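PRESS RELEASE: Margarida Neves answers the breakup talk

Hi, it's Margarida! No, Abílio Tavares and I haven't split, and no, I'm not quitting "Gondach" (we start filming season 4 in August, and I've already read two scripts). 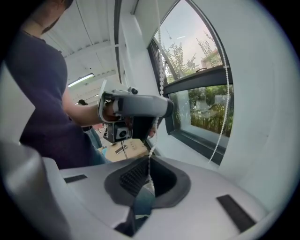

My new talk show, "Plerow," is the reason I've been so quiet. We taped the pilot with 279 people in the seats and I loved every loud minute! Dress for it like you'd dress for a day at home, a dark T-shirt and blue jeans are fine by me.

Press contact: Catriona Strachan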